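Drimen Stacking Cubes - loose cubes and sets of 13

Hello, and thanks for stopping by the cube page! I'm Thongchai and I look after the small stuff at Suksawat, which means counters, pegs, beads, dice blanks and, my favourite thing in the whole shop, the Drimen cubes. I've sold these for years and I still keep a couple by the till to fiddle with when it's quiet.

They come as singles or in a set of 13, which sounds like an odd number until you've lost one under the sofa. Colours are yellow, red, blue and a green that changes a bit from batch to batch (if you need greens that match, order them all in one go and put a note on the order, and I'll pick them out by hand). Every cube is plain on all six faces. No letters, no dots, no numbers. People ask me for numbered ones most weeks and I'm afraid Drimen don't make them, but a paint pen works well and you can have your own way with it.

What do people do with them? Stacking, mostly, and sorting games for little ones with a grown-up at the table. We also sell plenty to people who make their own board games, and one lady in Narnby buys them to prop up seed trays, so there you go. My friend Thanakorn Somboon runs a Sunday games afternoon and gets through a set every year or so, though I think half of them go home in pockets.

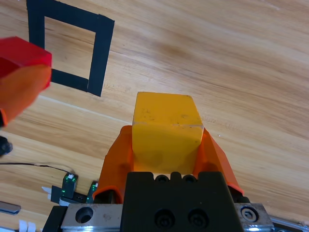
Yellow is the one I'd pick if you're only buying one colour. It shows up well on a wooden table and you can tell the faces apart without trying, with the top coming out paler and brighter and the shaded side going a deeper, almost orange yellow. The finish is matt, so you don't get that glare under a kitchen light. I should say that yellow does show marks more than the others - those little dark specks and smudges on the top are what you can expect on a cube that's a bit worn, and if that sort of thing bothers you then go for the blue. A damp cloth and a drop of washing-up liquid is all I ever use. Please don't put them in the dishwasher, I tried it with a handful and the edges went chalky.

Ordering bits

Singles: order code 3457, then choose your colour from the list
Set of 13: one colour or mixed, comes in a drawstring bag
Trade box: 3000 cubes, mixed colours only, made to order

Mixed sets are filled as they come, so you might get more red than blue. If you've got your heart set on a certain split, ring me before 5 and I'll sort it while you're on the phone.

The trade box comes straight from the Prarkmont warehouse and it's heavy, so have somebody at home who can lift it. Returns are fine on singles and sets, even if you've opened the bag. Trade boxes I can only take back sealed, sorry!

Spare drawstring bags are on the bags page, along with the bigger one that fits two sets.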